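The Koivisto patchwork quilt, double
13 May 2022
Posted by the shop

I've been putting off writing this page because I use the quilt myself and I knew I'd go on a bit. So, sorry in advance! We've had the Koivisto in since February and it's the thing people ask me most about, usually while they're meant to be buying a pillowcase.

It's a proper mixed-up patchwork. One part has green and white checks, a big blue medallion and a dark navy with little white flowers on it, and then you get to the stripes – orange, red, white, green and brown – with plain blocks of orange and tan as well. On paper that sounds like a row between curtains. On a bed it's lovely, and it means you can match it to more or less any cushion you already own (I have tried some very odd ones).

The double is 200 cm long, and I'll be straight with you, it isn't a huge one. I like it as a top layer, with a bit of the bed left showing round the edge, but if you want it hanging down to the floor on both sides you'll need the bigger size, and we won't have that in for a while. It's light enough to fold over one arm and it goes on the back of a sofa nicely too.
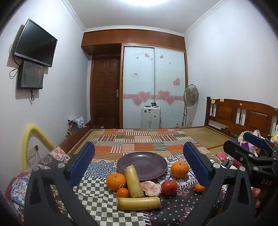
I keep fruit on mine far more than I should. Sunday-paper sort of eating, a plate and a few oranges, a tomato if I'm being good, and no table in sight. A busy pattern is very forgiving if you live like that. I had a plain cream cover before this one and I spent my whole life looking at one tea stain.

Washing: 30 degrees, gentle, on its own the first time. The navy let go of a bit of colour in my first wash and hasn't since. Dry it flat if you have the room, or over two lines if you haven't. I don't tumble it. I did once, on low, and it came out fine but a bit puckered along the seams, and it took a good week of being slept under to settle down again.

What's it like to sleep under? Warm enough by itself in summer, and on top of a duvet the rest of the year. It has a slight crispness when it's new – some people love that, I didn't much – and then it goes soft and stays soft.

The price is £70, which includes the cotton storage bag. The matching cushion cover is by Plullova and is sold separately at £39, and I should warn you that the green in it is a shade darker than the green in the quilt. Side by side you'll notice. Across the room you won't.

Reader comments

erkwood_lane: Bought this in March and love it. The bag is a bit tight though, took me three goes to get the quilt back in.

Shop reply: Fold it in thirds the long way first, then roll it. Much easier!

tansy: Is it the same weight as the Urisico one you used to do? I still miss that.

Shop reply: A touch lighter, I'd say. The filling is thinner but it's softer to the hand.

mrs_pootle: Mine lost a lot of navy on the first wash, so please do listen about washing it alone. I now have pale blue socks.

hollowbrook: Any idea when the king size is coming?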